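How to Clean a White Ornate Vanity Mirror and the Carved Pieces Around It

by Jacinto Barajas

My wife bought a white vanity mirror two years ago, the oval kind with scrolls and leaves all over the frame. It looked very elegant for a month. After this the dust went into the carving, the white became gray in the corners, and I was the person who had to learn how to clean it. I made some mistakes, so I write down the method I use now. It takes one evening if you are slow like me.

What you need

Two soft cloths without lint, one for the frame and one only for the glass
A makeup brush or a small paintbrush with soft hair, never used with paint
An old toothbrush, soft
Cotton swabs
A small bowl of warm water with three drops of dish soap
A towel to lay on the table
A saucer for small things

I do not use any special product. I tried the Trulenwood furniture cream once and it left a yellow shadow in the flowers, which I needed a whole afternoon to remove. I suppose it is good for wood. My frame is painted white and it did not like it.

Step 1. Prepare the place

Take everything away from the surface where the mirror stands. Rings, hair pins and coins go in the saucer. A coin looks harmless, but if you push it with the cloth it can make a thin line in white paint, and such a line is very visible. Lay the towel next to the mirror and not under it, or the base can slip.

Step 2. Dust first, with a dry brush

Begin at the crest of the frame and go down. Hold the mirror by the base with one hand and brush with the other. Turn the brush a little in each curl, so the hair enters behind the leaf and brings the dust out. Small rosettes need the tip of the brush only.
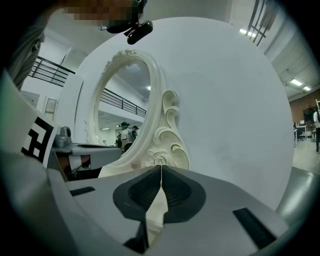 Tilt the mirror back when you arrive at the lower part, because the dust sits in the places you do not see from the front. I did not know this the first year. If your mirror can turn on its support, hold the support also, so that the weight is never on one thin piece of carving.

Do not take water before the dust is out. Wet dust becomes a paste, and the paste goes into the deepest line and dries there.

Step 3. Wash the frame

Put the cloth in the soap water and squeeze it until no drop falls. Wipe the smooth parts with it. For the scrolls take the toothbrush, touch it to the water and dry it once on the towel, then make very small circles. Do one section as long as your hand, dry it, and go to the next. Cotton swabs are for the corners where the frame meets the glass — water must not go behind the glass, it can make black spots in the silver and these you cannot repair.

Step 4. The other white pieces

Many vanities have more carving than only the mirror. There can be folds like cloth, waves, a ledge in front. The same order is good for all of them: dry brush, damp cloth, dry cloth.

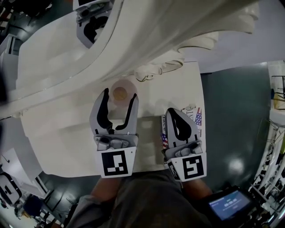 In deep folds I wrap the cloth around one finger and follow the fold from one end to the other in one movement. If you go back and forth, the gray stays in the middle. On a flat ledge you can press a little more, but check first if there is a sticker near. Water makes the ink of some labels run, and on white this is a small disaster.

If a label must go away, warm it with a hair dryer on the low position and lift one corner with your nail. Never use a knife.

Step 5. The glass

Leave the glass for the end. Breathe on it, or use a cloth with only a little water, and wipe from top to bottom in straight lines. Finish with the dry cloth around the border. Then step back and look at the reflection of the ceiling light, not at your own face. Streaks show best around a bright point. Move your head to the left and right and you will find the places you forgot.

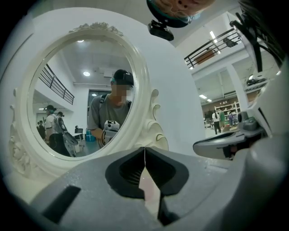 Oval mirror with leaf carving on the sides and a floral crest, ceiling lights in the glass.

Step 6. Let it dry

Wait one hour before you put back the things from the saucer. The paint feels dry much earlier, but inside the curls there is still some water. I leave the window open and go to drink coffee.

How often

The dry brush every second week, the wash in April and again before winter. If you use hair spray near the mirror, wash it more often. Hair spray is sticky and the dust loves it.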